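Call for participants: household observers for the Preltavberg stream survey 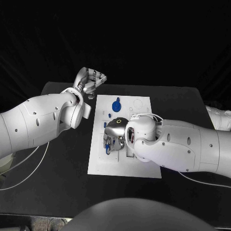 The Fleltamance Water Group is looking for people who live close to one of the small streams of Preltavberg and who would like to observe it for us during the next rainy season. You do not need any education in biology or engineering. You need a pair of boots, a little patience, and a place to live inside the survey area.

The survey is a part of our work on the Yu, the small river which takes nearly all the rain water from the eastern side of town. Many of you know the Yu only from the bridge by the bus station, where it runs between two walls. Above the bridge it has four side streams, and three of them pass behind private gardens where our staff cannot go every time it rains. For this reason we ask the people who are already there.

What we want to learn

In May we finished the first map of the storm drains which open into the Yu and its side streams. The map shows 583 openings. For most of them we know the position and the size of the pipe, but we do not know how much they bring after a strong rain, or if they bring something also in dry weather, when they should be quiet. A pipe that runs in dry weather can mean a broken water line, a wrong connection from a house, or only ground water. Each of these must be treated in a different way, and the town can plan the repairs better if it has observations from many weeks.

We also want to know more about the banks. In some places the earth is falling into the water each winter, and the owners have put stones, boards or old fence against it. We do not want to blame any person for this. We want to see where the bank is moving and how fast.

Who can take part

We have places for 200 households. You can apply if:

- you live in the drainage area of the Yu, as owner or as tenant (if you are not sure, send us your address and we will check it on the map)
- at least one adult in the household will be responsible for the observations
- you can reach a point on the stream on foot and without crossing private land of other people, or you have their written permission
- you expect to stay at the same address until the end of May

Children are welcome to help, but under the age of 14 they must always be with an adult at the water. Schools and clubs can apply as one household. In this case please name one contact person.

We have already enough applications from the lower part of the river, between the bus station and the mill pond. Households from there will be put on a waiting list. We look especially for people on the upper side streams, and for people whose garden touches the water on the north bank.

What you will do

Every participant gets one fixed observation point. We choose it together with you at the first visit. You go to this point once a week, at any hour with daylight, and one more time within 24 hours after a strong rain. We send a text message when the rain was strong enough, so you do not have to decide it yourself.

At the point you read the water level on a painted staff, you look at the color of the water, and you write if the drain openings near you are running, dripping or dry. You take one photograph, always from the same mark. Then you enter everything in the Drunance form, on a telephone or on a computer. People who prefer paper can have a booklet with pages to send by mail. One visit takes ten minutes, plus your walk.

Please never go into the water, and do not go near the bank when the stream is high. An observation that is missing is not a problem for us. In the form there is a box "not safe to visit," and we count this also as useful information.

We use cookies to remember your settings and to count visits to this page. By continuing you accept our cookie notice. Accept | Settings

What you will get

Before the start there is a training of 2 hours in our office, with a short walk to the stream if the weather permits. You must come to one training, but you can choose between several dates, including evenings. You will get the staff for the water level (we install it), a rain gauge for your garden or balcony, a reflective vest, and the booklet.

Each household which sends observations for the full season receives a payment of 551 dollars. If you must stop earlier, for example because you move, we pay for the months which you completed. The rain gauge is yours to keep in any case. The payment can have consequences for your taxes, so please ask your tax adviser if you are not sure.

You are insured for accidents during the visits and on the direct way to your observation point. The insurance does not cover your camera or telephone.

What happens with your data

Your name and address stay with us. On the public map your point is shown with a number only, and it is moved a little so that it does not show the exact garden. The photographs are not published without your agreement. If we find a wrong pipe connection, we inform the owner first and we talk about the possible ways to repair it. There is no fine connected with this survey. We have asked the town for this in writing and received it.

You can leave the survey at any time and you do not have to give a reason.

How to apply

Please write a short letter or e-mail with the following:

- your name, address and telephone number
- how many persons will help, and the age of children
- where you can reach the stream, in your own words (a small drawing is welcome)
- if you want to use the online form or the paper booklet
- if there are weeks when you are away

It is not necessary to write well. Applications in other languages are also accepted, we have colleagues who can read them or we will find somebody. Please do not send original documents.

The closing date is August 24, 2022. We answer to everybody in the two weeks after it. If more households apply than we have places, we choose by the position on the stream, so that the points are well distributed, and after this by drawing lots.

Questions are answered by Lovely Padilla, who coordinates the observers. You can reach her in the Fleltamance office in the mornings, or leave a message with your number and she will call you back. If you rent your home and you are not sure that your landlord agrees with a water level staff in the garden, please talk to her before you apply. She has a standard letter for landlords.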